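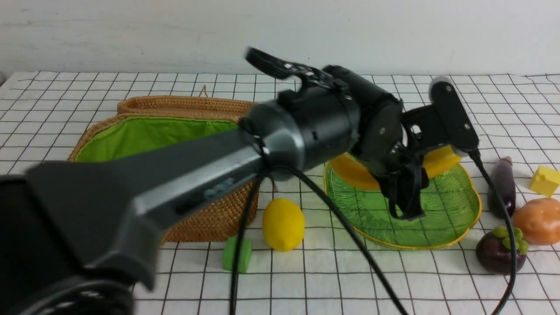

**Ticket 2381: right thumb drops out during basket sorting**
Opened by: Archana Kanaujia
Cell: Galisari, produce sorting bench
Status: fixed, watching
Opened: January 2020

**What went wrong**

The thumb on the right hand stops answering partway through a pick. The fingers carry on closing as if all is well, so whatever is in the hand gets pushed out sideways. The mangosteen went first, then the potato twice (it rolls beautifully, by the way). The controller logs `thumb: no reply` and then carries on with the task, and I think that's a second fault in its own right. More on that further down.

Software is the Ekik build from September. Nothing had changed on the arm itself apart from the new cable set from Zaltberg, fitted the day before I opened this.

**Log**

*First go.* Restarted the hand, ran the self-test, all green. Ran the sort again and lost the thumb on pick 9. Restarted, same thing on pick 15. So it isn't a fixed point in the program, and that was exciting, as it ruled out my own code!

*Second go.* Swapped the thumb module for the spare. Same fault. Put the original back.

*Third go.* Ran the picks in the air with nothing on the table. No fault at all over 97 cycles. Then I set the bench back up and tried reaching low and across towards the far side, and it dropped out almost at once. At this point I was fairly bouncing in my chair, because it had to be something to do with the pose.

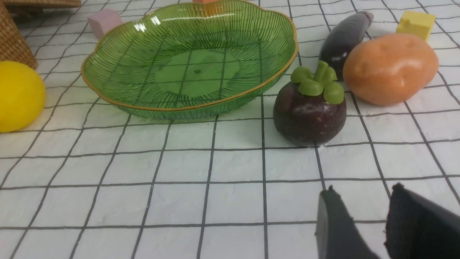
*Bench with the green dish, wrist camera, gripper open.*

*Fourth go.* Moved the arm by hand, drives off and stop button pressed in, with a meter across the thumb supply. Rolling the wrist outwards past its usual angle made the reading flicker, then vanish. Rolled it back and it returned. I did it over and over just for the joy of seeing a fault come when called.

**Cause**

The new thumb cable is a touch shorter than the old one. It's fine for most of the reach, but with the wrist rolled outwards and the arm stretched, it pulls on the plug at the module end. The plug never comes fully out. It lifts just enough to break contact, and then settles again when the arm comes home, so every self-test passed.

**Fix**

- Refitted the old thumb cable, with a wider loop at the wrist.
- Added a clip so the pull lands on the clip and not on the plug.
- Limited the wrist roll in the sort program until a longer cable comes.

Ran the whole sort afterwards with the rolled-out pose put back in on purpose, at low speed, and the thumb stayed with us all the way through.
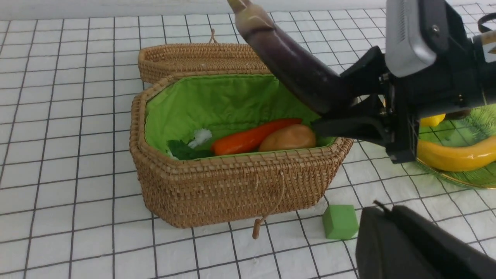

The eggplant is still my favourite test piece for this, as it's long enough to twist in the grip if one side goes weak. Anyone repeating the check should use it before the round items.

**Still open**

The controller must stop when a finger goes quiet. Carrying on with half a grip is a safety matter, even with toy vegetables, and the same build runs on the Dubey cell with heavier parts. I've asked for a hold on `no reply` from any hand module, with a manual reset. Until that's in, please keep both cells at low speed and stay out of reach while the drives are on.

Longer cable requested from Zaltberg. Leaving this ticket open until it's fitted and tested.

AK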